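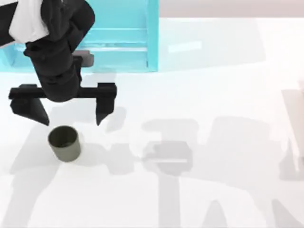
작성 표나경

Brulleo 장비 도입 준비 과제 중간 진도 보고
제출처: Drullelo 지원사업 담당 부서
기준일: 2021년 9월 25일

먼저 돈 이야기부터 드리겠습니다. 어차피 거기부터 읽으실 테니까요.

장비비로 배정받은 1,866만 원은 대부분 그대로 있습니다. 지난 보고 때는 이 문장이 칭찬을 받을 줄 알았는데 돌아온 것은 집행률이 낮은 사유를 적어 내라는 공문이었습니다. 이번에는 사유를 본문에 미리 넣었으니 별지는 생략하게 해 주시면 감사하겠습니다.

집행한 금액은 131만 원입니다. 시뮬레이션용 컴퓨터의 메모리와 저장장치를 늘리는 데 썼습니다. 처음 계획서에는 이 항목이 없었습니다. 사무실에 있던 컴퓨터로 충분하다고 적은 사람이 저이므로 변경 사유서도 제가 썼고, 8월에 승인받았습니다. 이제 두 팔을 한꺼번에 띄워도 화면이 멈추지 않습니다. 예전에는 그림자를 켜면 커피를 내리러 갔고, 그림자를 끄면 결과를 믿을 수가 없었습니다.

1. 지금 하고 있는 일

실물 로봇은 아직 한 대도 없습니다. 사기 전에 화면 속에서 먼저 일을 시켜 보고 무엇을 사야 할지 정하는 것이 이번 과제의 절반입니다. 흰 작업대 위에 팔을 올리고, 평행 그리퍼를 달고, 작은 컵 하나를 집는 동작부터 맞추고 있습니다. 과제 신청서에 적힌 '유연 생산 대응 양팔 작업 셀'이라는 이름에 비하면 소박한 장면이지만, 양팔 작업 셀도 컵을 못 집으면 비싼 조형물입니다.

컵을 고른 데에는 별다른 철학이 없습니다. 저희가 실제로 옮길 부품통과 크기가 비슷하고, 위가 뚫려 있고, 옆면이 곧습니다. 색은 칙칙한 올리브색으로 두었습니다. 밝은 색으로 하면 흰 작업대에서 너무 잘 보여서 인식 시험이 시험답지 않게 됩니다. 뒤쪽의 반투명한 청록색 구조물은 선반 자리를 대신하는 것으로, 속이 비쳐 보이게 해 두면 팔이 앞을 지날 때 얼마나 가까운지 눈으로 가늠하기 편합니다. 실물 선반은 회색 철제로 살 예정이니 청록색 선반 견적을 찾지 않으셔도 됩니다.

접근 동작은 쓸 만합니다. 손가락을 넓게 벌린 채 작업대 바로 위까지 내려오는 데까지는 안정적입니다. 그다음이 문제입니다. 손가락 끝이 뾰족한 형태라 좁은 틈에 넣기는 좋지만, 둥근 옆면을 물 때는 닿는 면이 작습니다. 조금만 비껴 내려가도 컵이 돕니다. 화면 속 컵이라서 깨지지는 않고, 되돌리기 단추를 누르면 아무 일도 없었던 것처럼 서 있습니다. 실물로 연습했다면 컵값이 따로 한 줄 생겼을 것입니다.

2. 시뮬레이션이 예산에 미친 영향

첫째, 팔을 한 대 먼저 사기로 했습니다. 신청서에는 두 대를 동시에 도입한다고 되어 있습니다. 두 팔을 화면에 올려 보니 작업대 가운데에서 서로 길을 막는 구간이 생각보다 넓었습니다. 작업대를 더 큰 것으로 바꾸거나 두 팔의 설치 위치를 벌려야 하는데, 둘 다 바닥 공사와 이어집니다. 바닥 공사는 이 과제의 지원 항목에 들어 있지 않고, 건물주와의 대화 항목에 들어 있습니다. 한 대를 먼저 놓고 둘째 자리를 비워 두는 안으로 바꾸려 합니다.

둘째, 그리퍼와 손가락을 별도 항목으로 뺐습니다. 업체 견적서에서 그리퍼는 대개 팔 아래에 작은 글씨로 붙어 있는 부속입니다. 그런데 컵을 집는 것은 팔이 아니라 그 부속입니다. 기본 손가락과 교체용 손가락, 장착 판, 케이블까지 묶어 562만 원을 잡았습니다. 많아 보이실 것을 압니다. 저도 처음에 견적서를 엎어 놓고 잠시 산책을 다녀왔습니다. 다만 손가락 모양을 한 가지만 사 두면 부품이 바뀔 때마다 다시 주문해야 하고, 그때는 운송비와 기다리는 시간이 또 붙습니다.

셋째, 케이블과 보호 커버입니다. 팔 위쪽을 천 같은 커버로 감싼 상태로도 돌려 보고 있는데, 주름이 잡히면 팔의 부피가 도면보다 커집니다. 도면은 언제나 알몸 기준입니다. 선반과의 간격을 계산할 때 이 두께를 넣었고, 커버를 나중에 시장에서 끊어다 씌우자는 원래 계획은 접었습니다. 커버는 팔과 같이 주문합니다.

넷째, 조명입니다. 이 항목은 신청서에 없던 것이며 솔직히 저도 없기를 바랐습니다. 흰 작업대에 팔 그림자가 크게 떨어지고, 그 안에 그리퍼 모양의 더 짙은 그림자가 또 생깁니다. 사람 눈에는 그림자지만 인식 프로그램은 가끔 그것을 물건으로 대접합니다. 무광 작업대 상판과 확산 조명 가운데 어느 쪽이 싸게 먹히는지 비교하고 있습니다. 현재로서는 상판 쪽이 유리해 보이나, 흰색을 포기하면 작업장이 어두워진다는 내부 의견이 있습니다. 의견을 낸 쪽에서 예산을 보태겠다는 말은 아직 없었습니다.

3. 업체 협의 현황

Tedesco
팔 본체 견적을 받았습니다. 첫 견적에는 요청하지 않은 이동식 받침대와 교육 과정이 들어 있었고, 빼 달라고 하자 받침대만 빠졌습니다. 교육은 안전 관련 필수 과정이라고 하여 남겨 두었습니다. 납기는 발주 후 7주입니다. 운송 지연은 별도라는 문장이 그 바로 아래에 붙어 있으므로 저희 내부 일정에는 여유를 두었습니다. 시연 장비를 써 보고 싶다고 했더니 영상을 보내 주었습니다. 영상 속 팔은 아주 훌륭했습니다. 영상 속 팔이 훌륭하지 않은 경우는 본 적이 없습니다.

Bolbridge
설치와 제어반 연결을 맡길 후보입니다. 현장 실측을 한 번 다녀갔고 전원 위치를 지적받았습니다. 지금 콘센트 위치로는 작업대 앞으로 전선이 지나가게 되어 배선을 옮겨야 합니다. 비용은 저희 시설비로 처리하며 지원금에는 올리지 않습니다. 안전 울타리는 협동 모드로 운전하면 필요 없다는 쪽과, 그래도 있어야 한다는 쪽이 갈립니다. 둘 다 Bolbridge에서 들은 말입니다. 어느 쪽이든 문서로 써 달라고 했고 답을 기다리고 있습니다.

4. 늦어진 것

그리퍼 비교표가 늦었습니다. 지난 보고에 완료 예정이라고 적었는데 완료되지 않았습니다. 파지력과 벌림 폭은 업체마다 표기 방식이 달라 한 표에 넣기가 까다롭고, 무게에 손가락을 포함하는 곳과 포함하지 않는 곳이 섞여 있습니다. 한 업체는 무게 칸에 '경량'이라고 적어 보냈습니다. 다음 보고에는 숫자로 채워서 내겠습니다.

둘째 팔의 시뮬레이션도 느립니다. 지금은 오른쪽에 세워 두고 주로 충돌 확인용으로만 씁니다. 첫째 팔이 컵을 집는 동안 둘째 팔이 하는 일은 자리를 차지하고 그림자를 드리우는 정도인데, 신청서의 양팔 협업이라는 표현과는 거리가 있다는 점을 미리 인정해 둡니다. 컵을 넘겨받는 동작은 손가락 형상이 정해진 뒤에 시작합니다.

5. 승인을 요청드리는 사항

가. 로봇팔 도입을 두 대 동시에서 순차 도입으로 변경
나. 그리퍼 및 손가락 일체를 본체에서 분리하여 562만 원 별도 항목으로 편성
다. 작업대 상판 또는 조명 중 하나를 장비비에서 집행할 수 있는지에 대한 회신

가와 나는 서로 묶여 있어서 하나만 승인되면 곤란합니다. 팔은 있는데 손이 없거나, 손은 여러 벌인데 달 팔이 없는 상태가 됩니다. 후자는 책상 위에 두기에 나쁘지 않겠으나 성과지표로 잡히지는 않을 것 같습니다.

다는 회신만 주셔도 됩니다. 불가하다면 저희 쪽에서 상판에 무광 시트를 붙여 보는 것부터 하겠습니다. 시트는 사무용품비로도 살 수 있는 금액입니다.

6. 다음 보고까지 할 일

손가락 끝 형상을 바꿔 가며 컵 파지를 다시 돌립니다. 뾰족한 끝과 넓적한 끝, 안쪽에 고무를 댄 것을 같은 조건에서 비교합니다. 컵 위치를 선반 쪽으로 옮긴 경우도 넣습니다. 실제 작업에서 부품통이 작업대 한가운데에 얌전히 서 있는 날은 드물기 때문입니다.

Tedesco에는 순차 도입 기준으로 견적을 다시 요청해 두었습니다. 두 대일 때 붙던 할인이 한 대가 되면서 사라지는지 확인 중이며, 둘째 팔을 나중에 발주해도 같은 단가를 적용한다는 문구를 넣어 달라고 했습니다. 담당 창구에서는 긍정적으로 검토하겠다고 합니다. 문구를 받으면 사본을 보내 드리겠습니다.

붙임: 견적서 사본, 8월 예산 변경 승인 공문, 작업대 배치안. 그리퍼 비교표는 다음 보고에 붙입니다.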